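Rustley Open Day Recordings

README and data card, version 2. Last edited Apr 5, 2023.

What this is

A small set of recordings made during the open day at the Rustley robotics workshop. For one long and very loud day we left the doors open, ran our two-arm table for anyone who walked in, and let visitors drive it themselves. Everything the arms did while a visitor was at the controls went to disk, and most of it is in this release. We had a great time making it, and we think people who study how beginners handle two arms at once will find plenty to dig into!

The set holds 200 runs from 21 visitors. All of them were new to this kind of control, apart from two who had tried a single arm at a fair before. The youngest visitor in the data is 17 (anyone younger was welcome to drive, but we did not keep their runs).

How the demonstration worked

Each visitor got a short talk at the table, a practice turn with nothing to pick up, and then a handful of tasks. The controls are a pair of hand-held leader grips we call the Meng handles. You move your hand, the arm follows, and you squeeze to close the gripper. Most people got the hang of the squeeze right away and needed longer for the wrist, which can turn further than a human one. Watching somebody work that out for the first time is a treat, and you can see it happen in the joint data if you plot the wrist angle over the first few runs of any visitor.

One of us stood next to the table with a hand near the stop button. The stop button was pressed during some runs. Those are kept and marked, see the notes on the labels.

Tasks

cable_reach – bring one gripper to the plug end of a short USB cable lying on the table, and stop just above it.
cable_pick – pick up the same cable by the plug.
cable_pass – pick up with one arm, hand over to the other in mid-air.
straighten – take both ends and pull the cable into a line on the table.
free – whatever the visitor liked. There is a lot of waving in these, and one very patient try at tying a knot.

We chose cables because everybody has fought with one at home and has an opinion about how it should go. They also never lie the same way twice, so no two starts match. For cable_pass in particular, the spread between visitors is huge – some hand over low and slow, and some go straight up and trust their luck.

What is in each run

Every run is one folder, named by visitor number and run number. Inside you will find:

joints.csv – joint angles for both arms, with a time stamp on each row
grip.csv – how far each gripper is open
handles.csv – position of the two Meng handles
chest.mp4 – video from a chest-worn camera, no sound
notes.txt – task name, outcome, and anything the person at the stop button wrote down

The longest run in the set has 2000 rows in joints.csv. Most are a good deal shorter. The left and right arms share one clock, so you can line up their rows without any extra work. The video has its own clock. The offset is written on the first line of notes.txt, and you need to add it yourself.

Outcome labels

There are four: done, dropped, gave_up and stopped. "Dropped" means the cable left a gripper when it was not supposed to. "Stopped" means the stop button was used. Free runs carry no outcome label at all, so please expect an empty field there and don't treat it as a failure.

Two of us labeled the runs on separate laptops and then argued over the ones where we disagreed. The argument was mostly over cable_reach, where "just above" turned out to mean different things to different people. We settled on letting the visitor's own call stand if they said they were finished.

Loading the files

The Rerier loader reads the folders as they are. Point it at the top folder and it will give you one object per run. If you would rather not install it, the CSV files open in anything. Column names are on the first row, and angles are in degrees.

Version 1 had the left and right handle columns swapped in handles.csv. If you still have a copy of that release, please replace it.

Known problems

The handles drifted a little in the afternoon and we re-zeroed them between visitors. You will see a jump in handles.csv where that happened.

Light in the room changed through the day. Shadows of the arms fall on the table in many of the videos, and anyone training on pixels should plan for that.

The visitors chose to come to a robot open day. They were curious, cheerful and ready to be patient, and they should not be taken as a sample of the general public.

Consent and use

Each visitor in the release signed a form at the table and could ask to have their runs removed later. No faces, names or voices are included. You are free to use the recordings for research and teaching. If you publish something, please mention the Rustley open day and send us a note – we love seeing where it goes.

What comes next

We are planning a second open day in July, with a Fetent tray on the table so people can try sorting small parts as well. The folder layout will stay the same, so scripts written for this release should carry over. If there is a task you would like to see visitors try, write to us before then and we will do our best to fit it in.

Sample view from the two-arm table

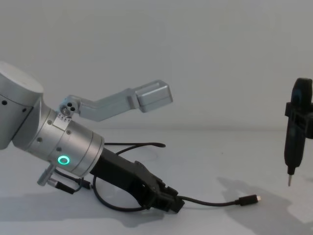 Can I use the runs to compare left-handed and right-handed visitors?

Only in a limited way. We did not ask visitors which hand they write with, so the best you can do is look at which arm each person reached with first in cable_pick, where the choice was left to them. We plan to add the question to the form for the July open day.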